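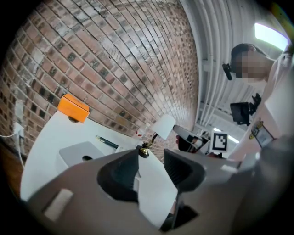 19 January 2025. Lenside workshop, bench 6. The purpose of this entry is to record the state of the bench before the Kozan trial begins. The lamp test for Sesex was closed at 60 minutes and the readings were copied to the main log. The small lamp with the white shade and brass base remains on the white tabletop, as does the dark green pen, which is to stay with the bench for signing entries. The orange box is on its stand against the brick wall and should be kept there until its contents have been checked against order 502.

Necati Toprak has asked that the cable from the wall outlet be tied back before any further work. The colour card from Plallmont has not arrived. Shade readings are therefore provisional and will be repeated when it does. The next full review of the bench is set for July.

7 comments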